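首页 | 学校概况 | 新闻中心 | 招生 | 学生社团 | 校友 | 联系我们

新闻稿

Baranauskienė技术学校机器人社进入Trevel桌面操作赛决赛
学生双臂工作台项目Pamitz将在决赛前向本地学校开放

分享(23) 评论(0)

2024年1月14日,Skarden——Baranauskienė技术学校机器人社确认参加今年春季举行的Trevel桌面操作赛决赛。社团使用的设备是学生项目Pamitz,一套由两条机械臂、铝型材框架和木质桌面组成的工作台。学校同时宣布,Pamitz工作台将在决赛之前对Skarden本地中学开放预约,各校学生可以到校操作,社团成员负责讲解和看护设备。

Trevel桌面操作赛面向中等学校和职业学校的学生队伍,初赛于去年11月在Trevel举行,参赛队伍共23支。比赛要求各队用机械臂在桌面上完成日常物品的取放和归类。初赛成绩在赛后由赛事方以书面形式通知各校,Baranauskienė技术学校机器人社列入决赛名单。赛事方规定,在决赛开始之前,各队不公布初赛的分项得分,本校遵守这一规定,本新闻稿中不包含得分信息。

关于比赛

Trevel桌面操作赛的每一场比赛在一张桌子上进行。每队有40分钟的上场时间,包括设备就位、检查、正式操作和撤场。时间用完后,裁判按桌面上的实际状态评分。操作过程中机械臂可以由学生遥控,也可以由学生编写或训练的程序控制,两种方式分开计分。同一支队伍可以在同一场比赛中使用两种方式,但切换时必须先举手示意,待裁判记录后继续。

比赛用的物品由赛事方提供,多为家庭和办公室里常见的东西:瓶子、管状包装、清洁用品、小盒子以及其他容易买到的物件。物品清单在赛前公布一部分,其余在上场前才交给队伍。各队可以在规则允许的范围内自行布置篮筐的位置和颜色,布置方案需要在检录时提交一张手绘图。

决赛增加了双臂协作的题目。所谓双臂协作,指的是一件物品必须经过两条机械臂才能到达目标位置,例如由左臂拿起、在桌子中部交给右臂,再由右臂放进右侧的篮筐。赛事方在决赛通知中写明,交接时物品不得接触桌面,接触桌面的按普通取放计分。规则没有限定交接的高度和角度,由各队自行决定。

机器人社在初赛时就选择了双臂方案。初赛规则允许单臂参赛,单臂设备更轻,搬运和校准也更简单。社团在去年秋季学期开始时讨论过两种方案,最后投票决定使用双臂。指导教师说,做出这一选择时学生还不知道决赛会设置双臂题目,当时主要考虑的是社团人数较多,两条机械臂可以让更多人在同一次活动中上手。

关于Pamitz项目

Pamitz是机器人社成员给工作台项目起的名字,这个名字后来也用在项目的文件夹、记录本和借用登记表上。项目最初是一门选修课的期末作业,内容只有一条机械臂和一块夹在课桌上的底板。课程结束后,几名学生希望继续做下去,学校便把设备转交给机器人社,并在实训楼划出一块固定的场地。

现在的工作台以一张浅色木质桌面为基础,桌面上装有黑色铝型材框架,两条机械臂固定在框架上,分列左右,相对布置。每条机械臂的末端是一只平行夹爪。桌面靠后的一侧摆放篮筐,两臂中间的区域留作取放和交接。

框架的安装经过了几次修改。最初的框架没有完全围住桌面,两条机械臂同时伸向桌子中部时,底座处会有轻微晃动,夹爪到位的时间也因此变长。学生在校内车间重新切割了型材,增加了横向的连接件,再把机械臂的底座向外移动。改动之后,需要重新测量两臂各自能够到达的范围,并在图纸上标出重叠的部分。交接动作就在重叠的部分内进行。

机械臂的关节由学生按照说明书组装。负责组装的是二年级学生,一年级学生在旁边记录每一步用到的螺丝和工具。社团要求组装记录必须写到别人能够照着重做一遍的程度,原因很实际:高年级学生毕业以后,设备还要继续使用。去年有一个关节的舵机需要更换,更换工作由一名此前没有参加过组装的一年级学生完成,所用的资料就是这份记录。

线缆是项目里改动次数最多的部分。机械臂在运动时会带动线缆,线缆留得太短会限制关节转动,留得太长又容易被夹爪碰到。学生试过扎带、布套和缠绕管,目前采用的办法是沿着臂身走线,在关节处留出余量,再从框架两侧引到桌下和旁边的工作站。线缆的走法写在每次活动开始前的检查表里,检查表贴在工作站旁。

控制程序由社团的软件小组维护。程序分为遥控、记录和回放三个部分。遥控部分把操作者的动作传给机械臂;记录部分保存每一次练习中各关节的位置和夹爪的开合;回放部分可以把一段记录重新执行一遍,用来检查设备状态。自主操作的程序是在这三个部分之后加上去的,使用已有的练习记录进行训练。

练习记录

机器人社从去年秋季开始系统地保存练习记录。到初赛之前,社团积累了1,000条有效记录,每条记录对应一次完整的取放。记录由学生逐条检查,夹爪没有夹住物品、物品中途掉落或者操作者中途停下的记录,会标上相应的说明后单独存放,不计入有效记录。

检查记录是社团活动中比较枯燥的一项工作。起初由软件小组独自承担,后来改为所有成员轮流参加,每次活动结束前留出时间集体检查。改为轮流以后,标注说明的写法一度很不统一,同一种失误有好几种叫法。软件小组为此编写了一份术语表,规定了各类失误的名称,并把过去的记录按新名称改了一遍。

有效记录中,瓶子的取放最多,其次是管状物品。瓶子外形规则,适合新成员入门。管状物品并排放在篮筐里的时候,夹爪必须从两件物品之间进入,容易碰倒旁边的一件,社团为此专门练习过夹爪的进入角度。圆形的灰色网状清洁球对夹爪来说又是另一种情况,它没有平整的侧面,夹得太松会滑落,夹得太紧会变形,学生目前仍在比较不同的闭合幅度。

黑色的扁平物体也需要单独练习。这类物品叠放在一起时,从上方观察不容易分清边缘,遥控操作者常常要从侧面看一眼再下夹爪。自主程序在这一类物品上的表现不如瓶子稳定,社团在决赛前的训练计划中为它安排了更多的时间。指导教师说,决赛时是否对这一类物品使用自主方式,要到赛前最后一次校内测试之后再决定。

课程与社团的分工

Baranauskienė技术学校的自动化课程为二年级开设,内容包括电气基础、机械制图、控制原理和车间实习。机器人社是课外社团,所有年级都可以报名,现有成员35人,分为机械、电气、软件和操作四个小组。社团成员不必选修自动化课程,成员中也有来自食品加工专业和商务专业的学生。

课程和社团共用一部分设备。上课时间内,工作台由任课教师安排使用;下午课程结束以后,归社团使用。双方共用一本借用登记表,登记表上需要写明使用前和使用后的设备状态。出现故障时,由发现故障的一方先在工作台上挂牌,再到设备室登记。挂牌之后,在负责教师检查并签字之前,任何人不得给机械臂通电。

从本学年起,自动化课程把Pamitz工作台列为其中一个单元的教学设备。学生在这个单元里需要画出框架的装配图,计算一条机械臂在伸直状态下对底座产生的力矩,并写一段简单的程序让夹爪在两个点之间往返。单元作业由任课教师评分,社团成员不参加评分,但可以在课余时间为同学答疑。

操作小组是四个小组里人数最多的一个。新成员入组以后,先练习在断电状态下用手移动机械臂,熟悉每个关节的转动方向,再开始遥控单臂,最后练习双臂。遥控双臂的时候,可以由一个人同时控制两条机械臂,也可以由两个人各控制一条。社团在初赛中采用的是前一种方式,决赛将根据题目决定由一人还是两人上场操作。

两人操作时,双方需要一套简短的口令。社团现在使用的口令有“到位”“夹住”“松开”和“退”,由接收物品的一方先说“夹住”,递出物品的一方再说“松开”。口令是在练习中逐步定下来的,早期的口令更长,操作者来不及说完,动作就已经做了。现在的口令写在工作站旁边的纸上,新成员在第一次双人操作之前要先背熟。

安全规定

学校对机械臂的使用有书面规定,课程和社团都必须遵守。通电期间,桌面范围内不得伸手。需要调整物品位置时,操作者先停止程序,确认两条机械臂都不再运动,然后报告看护人,由看护人同意后再伸手。看护人由经过培训的高年级学生或者教师担任,不同时担任操作者。

场地地面贴有黑色胶带线,用来划分区域。长发须束起,围巾和挂绳须取下。饮料和食物不带入场地。每次活动结束后,机械臂要回到规定的停放姿态,然后断电,看护人在登记表上签字。

设备搬运另有规定。工作台去参加初赛时,机械臂是从框架上拆下来单独装箱的,框架和桌面分开运输。到场以后重新装配、重新校准,这部分时间在正式比赛之前,不计入上场时间,但赛事方对场馆开放时间有限制。决赛时社团计划沿用这一做法。学生已经把装箱顺序写成清单,哪一只箱子先装、哪一只后装,都按到场后的拆箱顺序倒推安排。

备赛安排

决赛之前,社团的活动分为两个阶段。第一阶段以双臂交接为主,物品从已公布的清单中选取,篮筐的摆放每次都会变化。第二阶段进行完整的模拟赛,按照正式比赛的40分钟计时,由没有参加操作的成员担任裁判,使用赛事方公布的评分表打分。

篮筐的摆放是第一阶段的重点。社团目前使用蓝色和黄色两种塑料篮,沿桌子后侧排成一排。哪一类物品进哪一个篮筐,由当天的练习单规定。练习单有时会要求左臂把物品放进最右侧的篮筐,单臂够不到的位置就必须通过交接完成。学生还会变换篮筐的先后顺序,避免操作者凭习惯伸向某一个固定的位置。
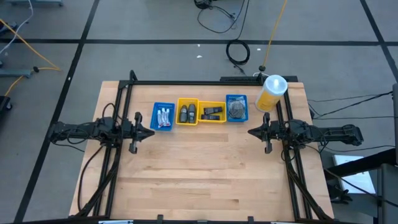

机器人社的双臂工作台,蓝色和黄色的篮筐沿桌边排成一排,分别放有管状物品、灰色瓶子、黑色物件和清洁球。

第二阶段的模拟赛将借用学校的小礼堂进行。小礼堂的灯光与实训楼不同,桌子下面的地板也不一样平整,条件更接近比赛场馆。社团希望在模拟赛中发现装配和校准方面的问题,尤其是更换场地之后两臂相对位置的偏差。初赛时,社团在校准环节花费的时间超过了计划,正式操作前的检查因此做得比较匆忙。赛后总结中,这一点被列为首先要改进的事项。

为此,机械小组制作了一块校准板。校准板放在桌面中央,板上有若干标记点,两条机械臂依次移动到每一个标记点,程序记录误差并给出修正值。校准板的第一版用硬纸板制成,多次使用后边角磨损,现在使用的一版是在校内车间加工的金属板。校准所用的程序和操作步骤将在决赛结束后公开,供其他学校的学生参考。

电气小组的任务是准备备件。备件包括舵机、连接线、电源和两套夹爪的指片。所有备件都在工作台上试用过,再贴上标签入箱。软件小组则准备了一台备用电脑,电脑上的程序版本与主机一致,在决赛出发前不再改动。

对本地学校开放

决赛之前,Pamitz工作台将对Skarden本地中学开放。学校希望通过开放活动让更多学生接触机械臂的操作,同时也为社团成员提供讲解和带练的机会。来访学生不需要有编程或者机械方面的基础。

每批来访者的活动时间为40分钟。活动开始时由社团成员讲解安全规定,然后演示一次单臂取放和一次双臂交接,其余时间由来访学生轮流遥控。每名学生至少可以完成一次取放练习。愿意的学生可以把自己的练习记录留给社团,留下的记录只包含机械臂的关节数据和夹爪数据,不包含姓名和影像。

预约由各校教师统一提交,学校暂不接受个人预约。提交时请注明年级、人数以及是否有需要坐姿操作的学生,工作站的高度可以调节。同一所学校如果人数较多,可以分批到访。带队教师须全程在场。预约确认后,学校会把安全规定发给带队教师,请在到访之前向学生宣读。

开放活动不收取费用。往返交通由来访学校自行安排,学校正门前有公交车站,大客车可以停在实训楼后面的停车场。实训楼入口处有坡道,场地位于一层。

决赛出发前,工作台需要拆卸装箱,开放活动在此之前结束。决赛结束后是否继续开放,取决于设备状况和社团成员的课业安排,学校将在网站上另行通知。

招收新成员

机器人社本学期继续招收新成员,一年级和二年级学生均可报名。报名表在实训楼入口的文件架上领取,填好后交给班主任。社团不设笔试,新成员先参加两次活动,再决定加入哪一个小组。三年级学生如有意参加,可以担任看护人或者练习记录的检查员,须先完成安全培训。

社团特别希望有制图或者写作兴趣的学生加入。组装记录、术语表、检查表和讲解材料都需要有人持续更新,讲解材料目前只有文字版本,社团计划在开放活动开始之前配上示意图。

经费与设备来源

Pamitz项目的机械臂和型材由学校实训经费购置,桌面和校准板在校内车间制作,物品和篮筐由社团在Skarden的商店购买。参加决赛的交通和住宿费用由学校承担,学生个人不需要缴纳费用。赛事方不收取报名费。

关于Baranauskienė技术学校

Baranauskienė技术学校位于Skarden,开设自动化、机械加工、食品加工和商务等专业。学校设有实训楼和校内车间,学生在校期间须完成规定的车间实习。机器人社是学校的课外学生社团,由自动化专业教师担任指导。

关于Trevel桌面操作赛

Trevel桌面操作赛是面向中等学校和职业学校学生的机械臂操作比赛,分为初赛和决赛,在Trevel举行。比赛设遥控操作和自主操作两种计分方式,决赛另设双臂协作题目。

媒体联系

Baranauskienė技术学校新闻办公室。媒体如需到校采访或者拍摄工作台,请提前与新闻办公室联系。拍摄学生须事先取得学生本人及家长的书面同意。通电操作期间的拍摄位置由看护人指定,三脚架不得放在胶带线以内。

参加开放活动的学校请通过学校网站“学生社团”栏目提交预约。

上一篇 | 下一篇 | 返回新闻列表 | 打印本页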